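4. Percepción y coordinación en la clasificación de cables

En esta sección describimos la capa de software que conecta lo que ven las cámaras de muñeca con lo que hacen los dos brazos. La llamamos Verimden, y es la parte del sistema a la que más trabajo hemos dedicado (y con la que más hemos disfrutado). La tarea es fácil de enunciar: separar por color un montón de cables finos y depositarlos en contenedores azules. Los cables, sin embargo, se deforman con cada contacto, se ocultan unos a otros y transmiten el movimiento de una punta a la otra, de modo que casi ninguna de las hipótesis habituales del agarre de objetos rígidos se sostiene.

4.1. Representación de la maraña

Las primeras versiones de nuestro módulo de percepción intentaban reconstruir cada cable como una curva continua. Funcionaba bien con dos o tres cables cruzados y dejaba de funcionar en cuanto las vueltas se apretaban. El rastreador saltaba de un cable a otro en los cruces, y un solo salto bastaba para que el planificador propusiera tirar de un extremo que pertenecía a otra pieza.

La versión actual abandona la curva y trabaja con regiones. Para cada fotograma de muñeca, la red produce un mapa de pertenencia por color y un segundo mapa, que llamamos de holgura, con la probabilidad de que una vuelta situada en ese punto pueda levantarse sin arrastrar a sus vecinas. El mapa de holgura se entrena con 1,000 intentos de agarre registrados en la mesa, etiquetados de forma automática según la diferencia entre la maraña antes y después de cada elevación. No hay anotación manual de trayectorias, lo cual nos ha ahorrado semanas.

La situación de la figura 3 resume bien el problema. El azul, el amarillo y el rojo se solapan, el amarillo forma una masa densa en medio y el rojo queda en parte debajo. Las vueltas rojas más abiertas, hacia el lado opuesto al contenedor, son exactamente el tipo de estructura que el mapa de holgura debe puntuar alto, mientras que la zona donde el rojo se entrelaza con el amarillo debe recibir una puntuación baja aunque el color sea inconfundible.

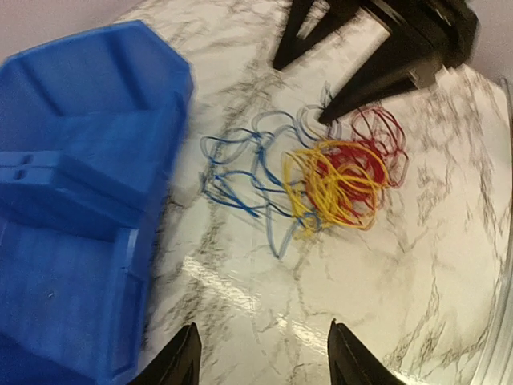 Figura 3. Cables azules, amarillos y rojos entre las pinzas de los dos brazos, vistos desde una cámara de muñeca. El desenfoque de movimiento es apreciable en la pinza superior y en el contenedor.

Dos dificultades merecen comentario aparte. La primera es el desenfoque. En lugar de descartar los fotogramas movidos, estimamos la nitidez por bloques y ponderamos cada bloque al fusionarlo con los anteriores. Un fotograma con la pinza contraria borrosa puede seguir siendo útil en otras regiones, y descartarlo entero sería una lástima. La segunda son los brillos. El tablero, de acabado brillante y dibujo que imita el mármol, produce reflejos alargados, y las vetas grises tienen una anchura aparente parecida a la de un cable pálido. Nuestra primera red veía cables por todas partes! La corrección que mejor resultado dio fue restar un modelo del fondo del tablero, alineado con la pose estimada de la muñeca, y pasar a la red el residuo como canal adicional.

Quedan casos sin resolver. Las hebras muy claras que cruzan entre dos colores son ambiguas incluso para una persona que mire un fotograma aislado, y el sistema las asigna a una cuarta clase, «indeterminada», que el planificador tiene prohibido agarrar directamente.

4.2. Selección del agarre con dos brazos

Con los dos mapas calculados, el planificador Yaman elige un par de acciones, una por brazo. En cada ciclo genera hasta 165 pares candidatos y los evalúa con tres términos: la holgura en el punto de agarre, la distancia entre las dos pinzas a lo largo del movimiento y el coste de visibilidad, que penaliza las poses en las que un brazo tapa a la cámara del otro la zona de trabajo.

El término de visibilidad se añadió en julio y cambió el comportamiento del sistema más que cualquier otro ajuste. Antes de incorporarlo, los dos brazos acudían a la misma zona prometedora, uno de ellos perdía de vista los cables y el ciclo terminaba en una parada de seguridad. Con el término activo aparece por sí solo un reparto muy agradable de observar -- un brazo sujeta o espera en una posición baja mientras el otro se acerca desde el lado contrario, y los papeles se intercambian cuando la maraña cambia de forma.

Los roles no están programados. El planificador sólo conoce una restricción dura, una separación mínima entre las puntas de los dedos que se aplica a toda la trayectoria, y una preferencia blanda por no mover simultáneamente los dos extremos de una misma región de color. Esta segunda regla reduce los tirones cruzados, que son la manera más rápida de convertir una maraña razonable en un nudo.

Cuando el mejor par candidato no alcanza el umbral de confianza, Yaman recurre a una acción exploratoria: una de las pinzas empuja con suavidad el borde de la maraña y se vuelve a capturar la imagen. El umbral se fijó en un conjunto de validación separado y no se modificó durante los ensayos.

4.3. Depósito y localización de los contenedores

La fase de depósito parecía la parte sencilla, y durante mucho tiempo usamos posiciones fijas para los contenedores. El problema es que las cubetas se desplazan un poco con cada roce y el error se acumula. La posición se estima ahora en línea, a partir de los bordes superiores visibles, con un filtro independiente para cada cubeta y una restricción suave de adyacencia que las mantiene en fila.

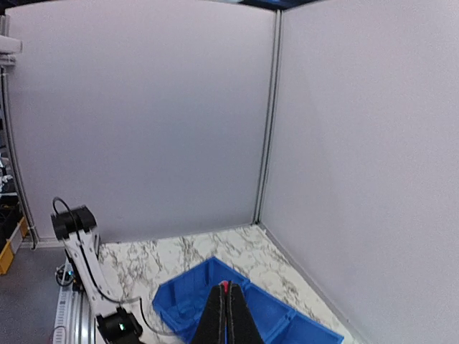

Figura 4. Aproximación a la fila de cubetas azules, vista desde una cámara de muñeca. A la izquierda, el segundo brazo; al fondo, los paneles del recinto.

Como se aprecia en la figura 4, la propia pinza oculta en parte la cubeta central desde la cámara de muñeca, y la de la derecha sale parcialmente del campo visual. La restricción de adyacencia resulta decisiva en esos momentos: basta con ver bien la cubeta izquierda, con su esquina más alejada y sus paredes interiores, para acotar la pose de las otras dos. Las uniones entre cubetas vecinas aportan además pequeños cortes en el borde que el detector aprovecha como puntos de referencia.

El color uniforme de las cubetas plantea otra cuestión. Un cable azul sobre fondo azul es un caso difícil para cualquier segmentación por color, y una franja azul asomando entre los dedos puede ser cable o puede ser fondo. El módulo de percepción cambia de modo al entrar en el volumen situado sobre la fila: deja de preguntar de qué color es lo que hay entre los dedos y conserva la etiqueta asignada en el momento del agarre. Sólo se vuelve a evaluar si la apertura medida de la pinza varía más de lo previsto durante el traslado.

El recinto también ayuda. Los paneles claros y lisos dan un fondo sin textura para la segmentación del brazo contrario, y el poste metálico de la esquina, con sus ranuras paralelas, sirve de referencia vertical para corregir la deriva de la calibración entre mano y ojo. La corrección se aplica cada vez que el poste entra en el campo visual con nitidez suficiente, sin detener la tarea.

4.4. Ejecución y herramientas

Todo lo anterior se ejecuta sobre Firard, nuestro entorno de orquestación, a 15 ciclos de percepción por segundo. El control articular corre en un proceso separado, a mayor frecuencia, y recibe segmentos cortos de trayectoria que pueden sustituirse a mitad de recorrido. Si la percepción se retrasa, el controlador termina el segmento vigente y se detiene; nunca extrapola.

La herramienta que más recomendaríamos a otros grupos es Werov, el visor de repetición. Werov sincroniza las imágenes de ambas muñecas, los mapas de holgura y la lista de candidatos descartados, y permite volver a lanzar el planificador desde cualquier instante con otros pesos. Casi todos los fallos descritos en esta sección se entendieron así, repitiendo el mismo ciclo una y otra vez hasta ver qué término había inclinado la decisión. El fallo de las vetas, por ejemplo, llevaba tiempo atribuido al planificador, y una sola sesión con Werov bastó para situarlo en la percepción.

Para los ensayos de la sección 5 se congelaron los pesos de la red y los parámetros de Yaman, y se prepararon 12 configuraciones iniciales con distinto grado de entrelazado. El orden de las configuraciones se barajó antes de cada serie. Las marañas se rehicieron a mano siguiendo una fotografía de referencia, un procedimiento que no reproduce cada cruce pero que conserva la disposición general de los colores y la proximidad al contenedor.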